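Learn & Play Library > Toys > Blocks > Shape blocks

Shape block 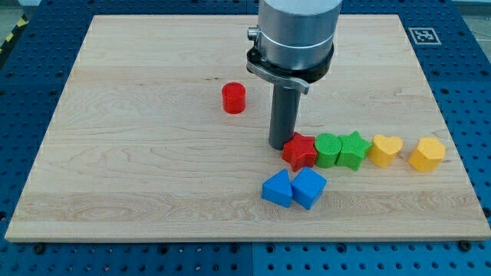

Colorful plastic shape blocks on a light maple board.

A shape block is a small solid piece, usually of plastic, wood or foam, whose outline is a simple figure such as a circle, square, triangle or star. Shape blocks are among the most widely used of all early learning toys, and they turn up well outside the playroom too: in classrooms, in therapy offices, in puzzle design and on the research bench. Few objects so plain have found so many uses!

Form

Most shape blocks are prisms, which means that a flat figure has been given an even thickness. Pull a circle upward and you get a cylinder; pull a star upward and you get a star block, with its points running straight up the sides. A block of this kind can be recognized from above by its outline and by hand from its edges. That double identity is a large part of its charm, and children often work out the second half of it on their own, feeling around in a bag for the one with corners.

Cylinders deserve a special mention. Stood on end they behave like any other block, but on their side they roll, and a whole afternoon of play can come out of that single difference.

Materials

Beech and maple are the traditional woods, both hard, close-grained and slow to dent. Plastic blocks may be molded or, more and more often, printed at home or in a school workshop. Printed pieces tend to have a fine texture from the layers, and many teachers like it, as it gives small fingers something to grip. Foam blocks are quiet and light but wear at the corners.

Color is normally solid. Some sets give every shape its own color, so that a child can sort by either one and get the same piles. Others mix the two freely – a red star and a red cylinder, say – and these make for a much richer game.

Sorting and matching

The classic activity is the sort: by color, then by shape, then by both together. Marisol Usuga, who taught kindergarten in Gornton for 21 years, described the moment of changing rules as "the best minute of the morning," when a child who has just gathered all the red pieces is asked to start again with the round ones.

Related games include copying a row, finding the missing piece, and fitting each block through a matching hole. In the Stendska game, for two players, one person builds an arrangement behind a screen and describes it aloud while the other tries to make the same thing. It sounds easy. It is wonderfully hard, especially with stars, which can point any which way.

The board

A flat board is often used under the blocks to mark off the playing area. Pale, unpatterned wood is a favorite, as bright pieces show up clearly against it. A board also lets an unfinished arrangement be carried off before lunch, with luck and a steady pair of hands.

Sets

Small sets of 7 pieces suit toddlers. The Endance classroom set has 108, enough for a full group, and comes with 3 cotton bags.

See also: Pattern blocks, Shape sorter, Tangram, Stacking toys

Entry by Liam Kettle, revised in May by Kristine Mercado

14 shares | 3 comments

Contact | © Learn & Play Library | Back to top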